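Sorting control parts, Juvus drawer

The drawer had reached 269 pieces, mostly switch parts left over from the Jalon panel. Blue open-front bins with white liners now do the job, and small dark parts show up well against the white.

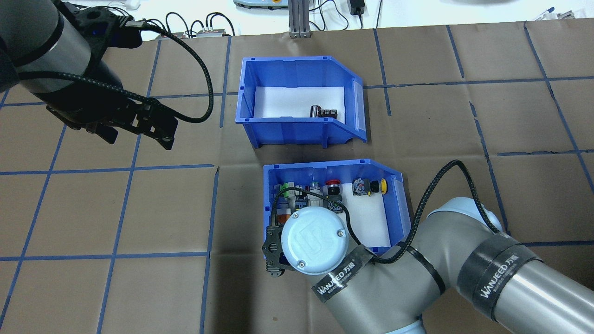

Rikov wrote in to say that foam holds grit and he prefers bare plastic. Fair point – I vacuum mine in November.

Contact blocks stay with their actuators. A pushbutton on its side is fine, as long as the screw can be reached.

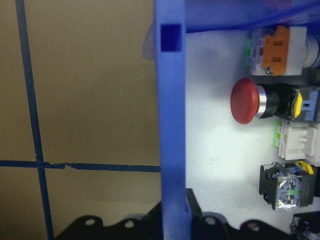 Table layout

Brown paper, blue tape, rough squares. Both bins stay side by side.

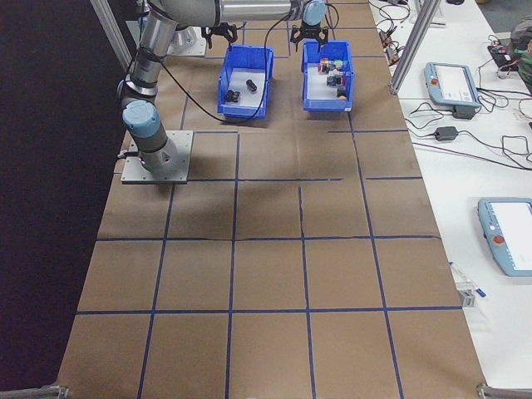 Still to do

Labels, and the last 14 terminal blocks.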